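I am the mentor of a small student robotics club, and this year our project is a "lab helper" arm. The task looks simple on paper: take a tube from the rack, carry it, put it back. Our old gripper was made for cardboard boxes, so in November we ordered the Grorkora finger kit from the Tistilex web store. We have now worked with it for 18 club meetings, and I think this is enough to write a fair review.

## What you get and how it mounts

The kit is a pair of black fingers, the gripper base, the wrist camera holder and a bag with screws. The students needed one afternoon to put everything together. The manual has good drawings, but the text is very short, and step 6 shows the left finger where the right one should be. We lost almost an hour on this mistake. Please check the drawing two times before you tighten.

The surface of the fingers is rough and matte. Some students did not like the look, but I have a practical opinion about it: a shiny finger gives reflections in the camera, and with a matte one our color detection works better. 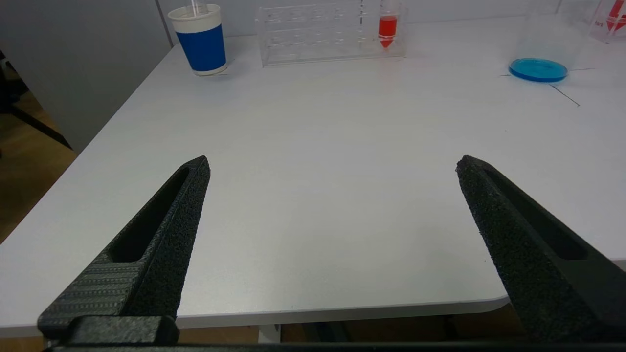 *Wrist camera view with the fingers open. The cup, the rack and the red and blue liquids are at the back of the table.*

The opening between the fingers is wide, and this was a surprise for us. On the product page it looks smaller. For a cup it is very comfortable. For a thin tube it means that the fingers have a long way to travel, so one pick is slower than we hoped. You can change the start position in the settings, but the menu is hidden under "Service" and the students found it only in the third week.

Clear objects are the hard part of our project. A beaker against a white wall almost disappears, and the software sees only what is inside it. This is not the fault of the kit, of course. If your class will work with transparent things, I recommend to put colored liquid in them in the beginning. Later you can make it more difficult.

## Holding a tube

For tubes I am mostly satisfied. The ridged pad is the best part of the kit – it is rubber, and the fine lines give a good hold on smooth plastic without much force. With our old gripper the students always closed too strong and the tube jumped out to the side.

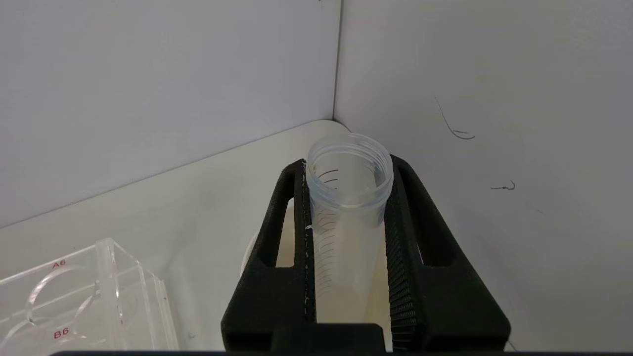
*A centrifuge tube without its cap, held upright. Part of the rack is at lower left, with the labels A6 and B6.*

The printed marks on a tube are useful for practice. Our rule is that the fingers should hold below the thread, and the students compare the height with the marks after every try. One student wrote a small script for this, and it is now in our club folder under the name Tunevcombe, together with the log of 771 picks.

The pads need cleaning. Dust and small bits of dirt stay on them, and then the hold becomes weaker. We wipe them with a slightly wet cloth before each meeting.

## What I did not like

- The screws are too soft. We damaged 3 of them and replaced them from our own box.
- Spare pads are sold only together with the fingers.
- The sample program is written for an older version of the software. It starts, but it gives many warnings.

I wrote to Tistilex about the spare pads and they answered politely, but without a date.

## Should a club buy it?

If your students are beginners and pick only blocks, a cheaper kit is enough. We also tried the Pangaribuan fingers, which another school lent us for one month. They close faster, but the pads are flat and our tubes turned in them. For lab work with tubes I would choose Grorkora again, and I would order one more set of screws on the same day.

My rating is four stars from five. I will update this review after the regional competition, when we know how the pads look after a full season.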